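3.2 Handling soft items at the shared bench 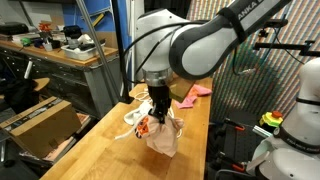

Figure 3. Grasping a cloth bag over the wooden workbench with the parallel gripper.

Cengiz Karaca, on reading a draft of this section, objected that a bag is a poor first item for a shop build, and that we should have begun with rigid parts and moved to fabric once the grasp height was settled. We took the point but kept the order. Members of the Leritholm workshop asked for help with clearing the bench between sessions, and most of what gets left there is cloth, straps and cords. Rigid parts are covered in Section 3.4.

The gripper approaches from directly overhead with its fingers pointing down. We tried a tilted approach early on and dropped it, as the fingers tended to slide across the fabric and push it away. With a vertical approach the cloth bunches between the fingers and the rest hangs free. The drawback is that anything attached to the item comes along in no fixed way. In Figure 3 a white cord trails from the pink bag across the bench top, and a tangled white item lies behind it. Cords like this one were the main source of trouble in the Fota build. If a cord is caught under another object, the lift turns into a drag, and the planner has no way to tell the difference from joint positions alone.

Our fix is simple. After closing, the arm rises a short distance and stops for 2 seconds – long enough for the cloth to settle – and then compares the motor load with the value stored for that item. If the load is too high, the fingers open and the grasp is tried again from a new point, up to 4 times. Ayten Uysal wrote the first version of this check as a short script, and Barrett Park later moved it into the main control loop.

The arm's cable is run along the outside of the links and held with a strap at the upper link. This is not tidy, but it can be undone by hand when the wrist has to come off. Slack has to be left at the elbow. Too little of it and the cable pulls during a low reach; the right length was found by trial, and we give no general rule for it. The strap position should be checked again after any change to the rest pose.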